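The case against the learning toy

My niece turned three in January and received, among other things, a plastic console that shouts the names of shapes. It is made by a firm called Perkel, it cost somebody £148, and it has a button for each of the shapes it wants her to know. Press the circle and a voice says "Circle! Great job!" Press it again and the voice says the same, with the same delight. By teatime she had worked out that the quickest way to make it stop was to sit on it.

I don't blame her. I have been suspicious of anything with the word "learning" on the box for years, and the boxes keep giving me reasons. Perkel promises "five early skills". Its rival Trovach promises eight, which must have been an awkward morning in the Perkel office. Neither says how you would tell whether a child had acquired one of these skills from the toy or from being alive for another few months with adults who talk to her. Small children learn the word "circle". They did so before there were batteries.

What bothers me more is what the thing leaves out. A circle on a button is a picture of a circle. You can't turn it over, or find out that it has a side as well as a face. You can't drop it behind the radiator. The child's part in the business is to press, and the machine's part is to do everything else, including the being pleased.

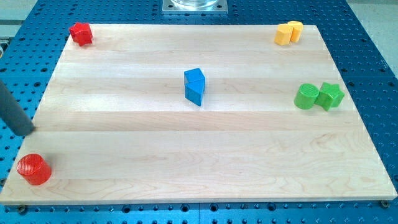

Plain blocks have a worse reputation than they deserve, mostly because they have been sold so badly. The dear ones come in a cotton bag with a leaflet about wonder, and the cheap ones come in a bucket and are never seen together again. But put a few on a board and look at what is there to be noticed. There is a red star and a green star, so a star can't be a matter of being red. There is a green cylinder up against the green star, so green can't be a matter of having points. The yellow pair settles nothing either way, one of them a cylinder and the other with five sides. A child who wants to sort that lot has to decide what sorting means, and may change her mind halfway through, and no voice will tell her she has done a great job. I would put that ahead of any number of skills on a box.

I should be fair, because the wooden side has its own nonsense. Bouchard sells a set of blocks with a booklet explaining that each one has been "weighted for calm". I have read the booklet twice and still don't know what it means. Dultura does a set in shades of oatmeal, on the grounds that bright colours overstimulate. I suspect they overstimulate the sort of adult who has just paid for an oatmeal sofa. Take the colour away and you have thrown out half of what there was to sort by, and charged more for it.

Then there are the people who say blocks teach engineering. I doubt that too. I had blocks, and I can't put up a shelf. What I remember from them is much smaller - that a cylinder will stand on its end and roll on its side, and that if you put a three-sided block on its point you had better hold on to it. I remember that some shapes leave a gap however you push them together. I couldn't have said any of this at the time, and I wouldn't have thanked anyone for asking me to.

The usual reply, and I have had it from friends with tired faces, is that the console keeps a child busy while the pasta boils. I can't argue with that. I have been in those kitchens at half past five. But then sell it as what it is, a noisy box that buys you the length of a pan of pasta, and charge accordingly. It is the learning I object to, and the £148.

My niece's console now lives on top of the wardrobe, where it still goes off occasionally if a door is slammed. I have bought her a second-hand lot of blocks, mixed colours, no bag, no leaflet. She may well ignore them. She has been very taken lately with a colander, and I have no intention of telling her what it's for.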